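Table Cleanup With a Grabber: What I Learned From the Hudbridge Kit

I've been meaning to write this up since October, when the Hudbridge hand gripper set landed on my porch. If you haven't run into these, they're the squeeze-the-trigger hands that people use to teach robots how to pick things up. You do the chore, the hand records what your hand did, and somebody's machine learns from it later. Hudbridge rents them out by the month with a chore list, and you send the recordings back through their Filtier app. I signed up for the "Clear the Table" list (naturally, the chore I'm worst at!).

So this is half review, half cleaning tips, because doing a chore slowly with two fingers teaches you an awful lot about how you do it the rest of the time.

Tip one: bring the trash can up to the table. I'd always walked things over to the bin one at a time. Putting a little bin right up on the table on a tray saves all that, and the tray catches whatever drips or misses. Go for one with a lid that stays open by itself, or you'll be fighting it with every single wrapper.

Tip two: start with the light, squishy stuff. Those foam net sleeves that come on pears and mangoes are perfect for getting the feel of the trigger. Pinch near one end and let the rest stick out. If you grab the middle, the whole thing folds up on you and springs off someplace when you let go.
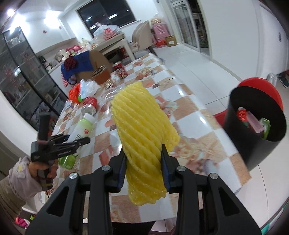
Foam fruit net, pinched at one end. Bin's up on the table with its lid open.

Kids love this job, by the way. The trigger is easy enough for small hands, and the strap is worth using. Mine came with the hard black frame and soft blue pads inside the fingers, and the pads do most of the work. Wipe them with a damp cloth every so often, especially after anything sugary. I used dish soap once and had to go over them again with plain water to get the slick feeling off.

Tip three: bottles. Oh boy, bottles. An upright one is no trouble, but one on its side wants to roll the second you nudge it. Open the fingers wider than you think you need, come down with one on each side, and only then squeeze. Don't chase it across the table! If it's heavy at the bottom, grab closer to the bottom. A slippery tablecloth makes this harder, so if yours is the shiny wipe-clean kind, put a dish towel under the worst of it until you get the hang of things.

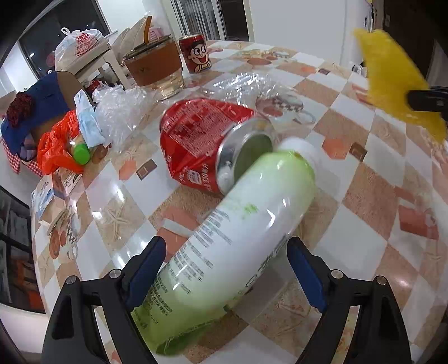 One finger on each side of the bottle before you squeeze. The crushed can is next in line.

Cans are easier once they're crushed, since the dents give the pads something to hold. Thin clear bags are the worst. I scrunch them up by hand first and feel no shame about it.

Tip four: dust last. Keep a fluffy duster handy and go over the cloth once the big stuff is gone, or you'll just push crumbs under everything.

Now the review part. The Hudbridge hand is comfortable for short sessions, but my wrist was complaining by the end of the first long one. The chore list asks for 800 clips a month and I managed that fine. The bigger plan wants 2000, and I'd only go there with a second person in the house taking turns. My total so far is 2741, and the trigger still springs back like it did out of the box.

The Filtier app is the weak spot. It's slow to upload, and it logged me out in the middle of things twice. I also tried the Juhász hand a neighbor had on loan. It's lighter with a nicer handle, but the pads are thin and smooth bottles slid right out of it, so I went back to mine.

If you want to try one, ask for the extra set of pads when you order. They don't put them in the box unless you do.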